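**Halász Textiles to Reopen Drutcombe Dye House in October**

DRUTCOMBE: Halász Textiles will resume fabric dyeing at its Drutcombe site in October, ending a two-year closure during which all coloring work was sent to outside contractors. The company will offer 11 standard colors at launch, with custom shades available to trade customers on request.

The dye house has been refitted with a closed rinse system supplied by Onduteck. Under the new arrangement, rinse water is filtered on site and returned to the tanks for further use. The refit also included a new roof over the drying hall and improved access for delivery vehicles from Anditz Road.

Roughly 900 yards of cloth will be dyed each day in the opening phase. Orders already placed with contractors will be completed under their existing terms, and customers do not need to take any action.

"Bringing this work back to Drutcombe gives us direct control over color and delivery times," the company said in a statement. "Our customers have asked for both, and we are pleased to be able to respond."
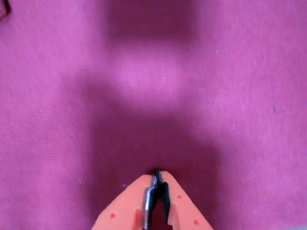
Nine positions will be filled before the reopening, including dye technicians, a laboratory assistant and warehouse staff. Training will be provided, and applications are open to candidates with no previous experience in textiles. Application forms are available from the Drutcombe site office.

Trade customers may request the new shade card through their usual sales contact. Minimum order quantities remain unchanged.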